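Readers wanted for the Yaman code of practice, second draft

We are looking for people to read a set of rules and tell us which of them are useless.

The rules are called the Yaman code. They cover small robot arms that work on a table top with household things: tubs, jars, lids, cutlery, small appliances. The first draft came out of Walteck in Vustlow and was passed round a few workshops in the spring. It was politely received. People said it was thorough, and it was certainly long, at almost 100 pages, but when Loan Đỗ went back and asked the same workshops what they had changed after reading it, the answer was a new sign on a door. One workshop had also bought a ring binder.

That is why there is a second draft and why we want a different sort of reader for it. We don't need people who like standards. Those we have. We need people who have had to work under somebody else's rules and have seen which ones get followed on a Wednesday afternoon with the job running behind.

What is being asked of you

You will be sent the draft in parts. For each part you read it, mark it, and come to a meeting where the marks are argued over. There are six parts. Between meetings you will try out some of the rules at a real bench, either your own or the one at Vustlow, and write down what happened when you tried. "It could not be done" is a perfectly good thing to write down, and so is "I could not tell whether I had done it", which we suspect will be the more common of the two.

For every rule we want an answer to a short list of questions:

Can you tell what it wants you to do?
Would a person walking past be able to say whether you had done it?
Does it prevent something, and can you name the something?
What would you do if you didn't have the rule?

If the answer to the last one is "the same", the rule is probably going. Volkan Tekin, who wrote a good part of the first draft, has agreed to this in writing and has asked only that people be specific.

We should say what this is not going to be. You will not be certified in anything. Your name can go in the front of the finished code or be left out, as you like, but there is no badge and no logo to put on your van. If your employer wants a training certificate out of it, we can't help. The Yaman code has no legal force and will not have any when it is finished. It sits underneath the law and the proper published standards, which you have to follow whatever we say. The most it can do is tell a workshop how to behave on the many small matters those leave open. We have our doubts about whether it can do even that, and would like them either confirmed or dealt with.

Who we want

People who load, clear, reset or repair benches where arms are used. Cleaners who work in those rooms. Anyone who has run a small commercial kitchen, whether or not they have ever stood near a robot. Shop stewards and safety reps. People who have written an accident report and people who have been in one. A patient reader of contracts would be very welcome.

You don't have to know how to program anything. You do have to be able to read plain English closely and say out loud that a sentence means nothing. Berkay Yurt will be chairing, and he has been known to let a silence go on for some time, so it helps if you are not too shy.

We would sooner not hear from people who sell robot arms, grippers or guarding. If that is you and you feel strongly about the code, send written comments and they will be read along with everybody else's.

Terms

This is a fixed piece of work with a day rate, paid for reading days as well as meeting days. The rate is in the pack you will get when you write to us, and it is the same for everybody in the group, including those with letters after their name. Travel to Vustlow is paid back on receipts. Meetings start at ten in the morning and we stop for a hot lunch. If you look after someone and need cover to attend, tell us what it costs and we will pay it. The room is on the ground floor with level access from the car park.

You keep the right to disagree in print. Where a reader objects to a rule and the rule stays in, the objection is printed beside it in the reader's own words unless they ask us to leave it out. Fadime Oral insisted on this when she took over the editing, and it is the part of the arrangement we are least nervous about.

Walteck pays for all this. Walteck also uses arms of the kind the code is about, and would find a gentle code more comfortable than a strict one. You should know that before you apply. The safeguard, such as it is, is that the editing has been handed to Clonine, which does no robot work, and that Walteck sees the final text at the same time as the readers do. You may think that is not enough of a safeguard. Say so in your application if you do. It will not count against you.

What the draft is like

Here are two rules from the second draft, given exactly as they stand, so you can decide whether this is your kind of thing.

"The working area shall be kept clear of all persons during motion."

"Items not needed for the task shall be removed from the table before the task begins."

Nobody could object to either of them, and that is our worry. The first does not say where the working area stops. Is it the table, or as far as the arm can reach, or as far as a dropped jar can roll? The second sounds like ordinary tidiness until you ask who decides what is needed. A jar that is not wanted now may be wanted later in the same session, and a person who has to lean in to put it back has been brought closer to the arms by a rule meant to keep things simple. Ferhat Oral thinks the second rule should be struck out altogether. Volkan thinks it should be made longer. They would both like to hear from somebody else.

Then there is the language. The draft says "shall" where it means "must", "should" where it means "please", and "suitable" on almost every page. Bring a pen.

The bench work

Part of each reader's time will be spent at a bench with the draft open beside it, going through the rules in order against whatever is there – lids off, cables as they lie. It is slower than it sounds and you will be standing for much of it, though there are stools for those who want them.
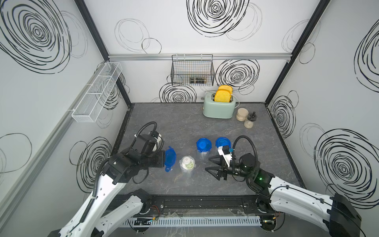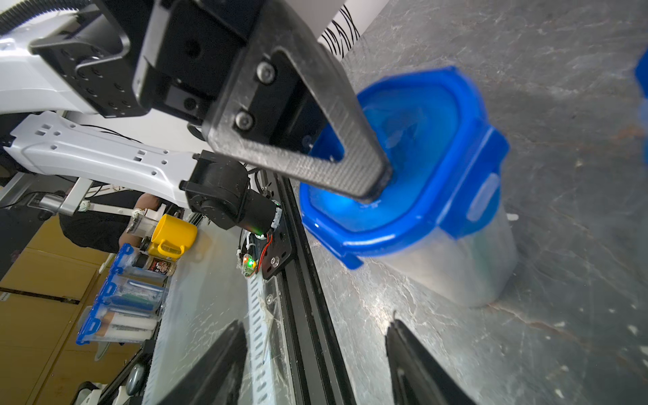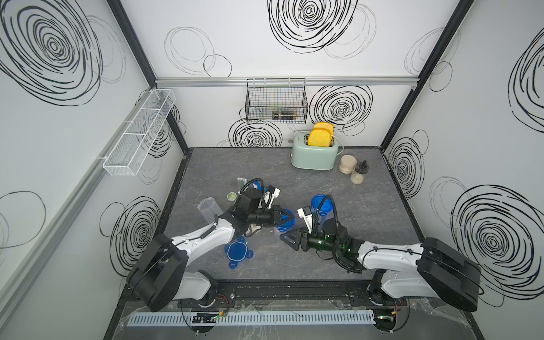

The chapter on people and reach is the one we expect to rewrite from the beginning. It leans on the word "clear" and never says how clear. Take the person in the black shirt in the second picture, standing beyond the edge of the table with a hand out towards the jars and tubs, while a gripper finger presses its tip down on a blue-lidded container at the bench. Are they in the working area? One of our drafters says plainly yes, another says plainly no, and the text backs them both. A rule that can be read either way by the people who wrote it is not going to help whoever is reaching for the mug.

The chapter on appliances has the same trouble on a smaller scale. It says that an appliance not in use "shall be isolated from the supply". Look at the green toaster in the first and third pictures. There is bread in it and a white cord coming off it, and you could look at either picture all day without learning whether the other end of the cord is in a socket. So is the rule to be checked by looking, by asking, or by following the cord with your hand, and if by hand, when? The draft has nothing to say on this. We would like a reader who has worked in a kitchen to tell us how it is really done there, including the bad ways.

Cables and loose covers get a chapter too. It is the shortest and possibly the best, and we would ask you not to be kind to it on that account.

How to apply

Write to Loan Đỗ at the Yaman desk, Clonine, Vustlow. Please don't send a CV unless you particularly want to. Send us two things instead:

A page or less about a rule you have worked under that did no good, and how you know it did no good.

Either of the rules quoted further up, rewritten so that you would be willing to be held to it.

Handwriting is fine. So is a recording if writing is a nuisance, and so is an application in another language, provided you are happy to read the draft in English. Applications are open through December. Everyone who applies gets a reply, and those we don't take on can still have a copy of the draft if they want one, with a slip for comments in the back.

If you would like to see the bench before deciding, ask Berkay. He will arrange a time and he will not try to talk you into it.

Contact: Loan Đỗ, Yaman desk, Vustlow | © Clonine | Back to top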